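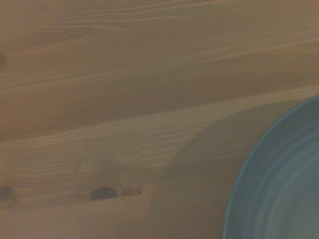
Clubs > Skoromton Robotics > How-tos > Arm: the bowl task

We use cookies to keep you logged in and to count visits. Accept / Manage

Setting up the bowl task – the quick version

Writing this up fast as new starters begin on 6th September and last year's sheet has gone missing. If something is wrong tell me and I'll fix it. – Liliana Tedesco

What you're doing: getting the arm to find a bowl on a table with the wrist camera, come down over the rim, grip it, lift, put it back. Then doing it again lots. Same task we take to the Vultia schools heat in January so it's worth getting right.

Before you switch on

Table clear apart from the bowl. No pens, no phones, no lunch.
Clamp tight at the base. Wiggle it. If it moves, so will all your numbers.
Cable through the clip on the forearm, with enough slack for a full turn of the wrist. We've lost two cables already.
Red stop button where your left hand can reach it. One person on the button, always, and that person doesn't type.

Power and homing

Wall switch, then the Closell box, then the laptop. In that order or the laptop won't see the arm and you'll spend the whole session swapping USB ports. Wait for the green light. Press Home. Stand back, it swings wider than you think.

If it stops half way through homing, switch off, move it gently by hand to the middle, start again. Don't force the elbow.

Camera

Open the viewer first, not the control program. Only one of them can grab the camera on start-up and the viewer is fussier.

Turn auto exposure OFF. Set it to 3,000 and leave it. With auto on, the picture changes brightness as the arm comes down and the rim finder loses its place.

Wipe the lens. Dry cloth, no spit.

Wood grain is a pain. The rim finder looks for curves, and knots have curves round them too. A dark knot with a ring will come up as a tiny bowl if you let it. So set the smallest allowed circle well above knot size – slider is called min_radius, under Fontana settings (Fontana is the name of our vision script, don't ask me).

Shadows same sort of problem. A hard shadow edge gets picked up as a line, a soft one mostly doesn't. Move the lamp, or shut the blind, or move the bowl. Any of those. Then take a new background shot or it'll carry on using the old one.

Part of a bowl is fine. It doesn't need the whole circle in view, a decent piece of the rim is enough to work out the centre. If it can only see a sliver it guesses, and guesses badly. Nudge the wrist over until you've got more of it.

Teaching a pick

1. Jog to the start pose. Save it as START, capitals, or the script can't find it.
2. Press Find. Check the drawn circle sits on the real rim. If not, go back to the camera bit.
3. Lower in small steps. Slow speed. Seriously, slow speed.
4. One finger inside the rim, one outside. Close till it just holds. Plastic bowl to start with please, the pottery ones are from the art room and they want them back.
5. Lift a hand's width. Count to 3. Lower, open, back to START.
6. Save the run and write down what happend, even if it was rubbish. Specially if it was rubbish.

Move the bowl between runs. Everyone forgets this. If it's always in the same place the arm learns the place and not the bowl, and then at the heat they put it somewhere else and we look daft. Turn the table round now and again as well.

When it goes wrong

Circle jumps about: lamp flicker or dirty lens.
Circle on the table, no bowl in it: min_radius too small, see above.
Grips air: camera mount has been knocked. Redo the 2 point calibration, takes a few minutes.
Drops it: finger pads worn. Spares in the drawer with the hex keys.
Nothing moves at all: someone's leaning on the stop button.

Saving your runs

Club folder, then your initials, then the date. We've got 2,076 good runs in there so far and a load of unlabelled ones I'm slowly going through, so label yours properly or I'll bin them. Good, bad or unsure. "ok i think" is not a label.

Packing up

Arm to Park, then laptop off, then box, then wall. Lens cap on. Bowls back on the shelf, and sign the sheet by the door wiht the time you finished.

Gripper calibration is on the next page, once I've typed it up.

4 comments · 11 shares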